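Grivano opens gripper comparison bench for shelf and tabletop handling in Plultville

PLULTVILLE, July – Grivano has opened a comparison bench for parallel grippers and wrist-mounted cameras at its Plultville workshop. The bench is meant for buyers who need to judge how an end effector copes with household and office goods before they commit to an arm.

Each gripper under test is run through the same set of tasks on the same furniture: a white shelving unit and the white table next to it. A full run consists of 300 pick attempts, split between shelf and table. The gripper, the wrist camera and the controller are logged separately, so that a missed pick can be traced to the part that caused it.

Objects are ordinary shop-bought goods and are not fitted with markers. The set covers 40 items, among them drinks bottles, small boxes, books, bagged cables and toy fruit. Clear and soft-walled items are weighted more heavily in the final score, as these are where depth readings and grip force settings tend to disagree.

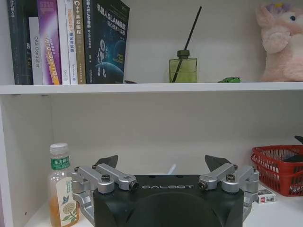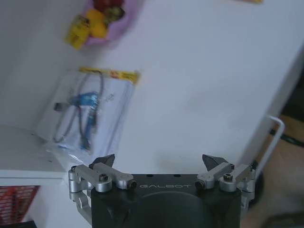
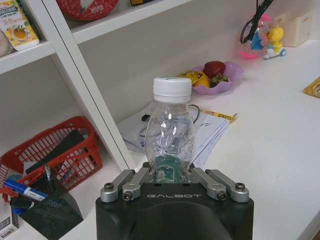
Wrist camera views from the bench, with the GALBOT gripper at the bottom of each.

Results are reported under four headings: approach clearance, grip stability, release accuracy and camera occlusion. The last of these is the share of the wrist camera's view taken up by the gripper's own housing and fingers. It is measured with the fingers fully open and again when closed on an object. Grivano added the heading at the request of Figueiredo, which supplies the controllers used on the bench and found that occlusion was seldom given on data sheets.

Two controllers can be swapped in without removing the arm. Cycle time is recorded for both, but no ranking is made on speed alone. Finger pads are replaced after 1,000 closures and the worn set is kept for inspection.

A second bench with the same layout is being fitted out at Jilau and will take its first gripper in the autumn. Once both are running, Grivano plans to publish a combined set of 2,000 logged attempts – with wrist camera footage and joint data – for each gripper tested.

Bookings for the Plultville bench are open now. Makers may send a gripper with its mounting plate and cable set, or bring their own arm. Bench time is allotted in full days, Friday excepted, when the cameras are recalibrated.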